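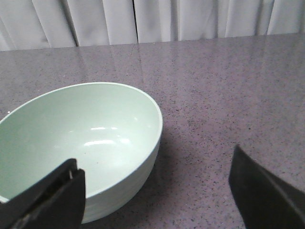 4 Aufstellen, Gebrauch und Pflege der Schüsseln

Dieser Abschnitt gilt für die glasierten Schüsseln der Serie Drulo, die zur Küchenausstattung der Gästewohnungen im Haus Drillitz gehören. Er richtet sich an Gäste sowie an das Personal der Hauswirtschaft. Die Angaben zu Arbeitsplatte und Vorhang gelten für alle Wohnungen mit Küchenzeile Bravus.

4.1 Vor dem ersten Gebrauch

1. Schüssel aus der Verpackung heben und auf eine ebene Fläche stellen. Nicht am Rand, sondern mit beiden Händen am Körper fassen.
2. Rand und Innenfläche auf Absplitterungen prüfen. Spiegelungen der Deckenbeleuchtung auf der Glasur sind kein Mangel. Im Zweifel die Stelle mit einem trockenen Tuch abreiben und aus einem anderen Winkel erneut betrachten.
3. Schüssel mit warmem Wasser und mildem Spülmittel reinigen, klar nachspülen und abtrocknen.
4. Rillen der Außenwand gesondert nachwischen. Dort setzt sich Verpackungsstaub fest.

Hinweis: Leichte Farbunterschiede zwischen Innen- und Außenseite sowie zwischen einzelnen Schüsseln derselben Lieferung sind zulässig und berechtigen nicht zum Umtausch.

4.2 Aufstellen auf der Arbeitsplatte

1. Arbeitsplatte abwischen und trocknen. Krümel und Körner sind auf gesprenkelten Oberflächen schlecht zu erkennen; die Fläche daher zusätzlich mit der flachen Hand prüfen.
2. Schüssel so abstellen, dass der Boden vollständig aufliegt und zur Vorderkante mindestens eine Handbreit Abstand bleibt.
3. Vorhang hinter der Arbeitsplatte glatt ziehen. Die Falten dürfen nicht in die Schüssel hängen.
4. Beim Rühren die Schüssel mit der freien Hand halten oder ein feuchtes Tuch unterlegen.

VORSICHT: Schüssel nicht über die Arbeitsplatte schieben. Der unglasierte Standring kann die Oberfläche verkratzen. Immer anheben und umsetzen.

VORSICHT: Bei Benutzung des Kochfelds ist der Vorhang vollständig zur Seite zu ziehen und mit dem Halteband zu sichern.

4.3 Verwendung

Die Schüssel eignet sich zum Anrühren von Teigen, zum Anrichten von Salaten und zum Aufbewahren von Obst. Zum Gehenlassen von Hefeteig höchstens bis zur Hälfte füllen und mit einem Tuch abdecken. Nicht geeignet ist sie für Backofen, Grill und offene Flamme.

Heiße Speisen vor dem Einfüllen kurz abkühlen lassen. Eine Schüssel, die im Kühlschrank gestanden hat, muss vor dem Spülen Raumtemperatur annehmen - andernfalls können Haarrisse in der Glasur entstehen.

4.4 Reinigung und Aufbewahrung

1. Speisereste mit einem weichen Schaber entfernen. Keine Stahlwolle und kein Scheuerpulver verwenden.
2. Von Hand oder im Schonprogramm der Spülmaschine reinigen.
3. Graue Besteckspuren mit dem Pflegemittel Drakos nach Packungsangabe behandeln und anschließend gründlich nachspülen.
4. Höchstens 2 Schüsseln ineinander stapeln, jeweils mit einer Lage Küchenpapier dazwischen.

Beschädigte Schüsseln sind nicht weiter zu benutzen und der Hauswirtschaft unter der Durchwahl 334 zu melden. Ersatz wird unter der Bestellnummer 407 geführt.

Stand: 19. Januar 2025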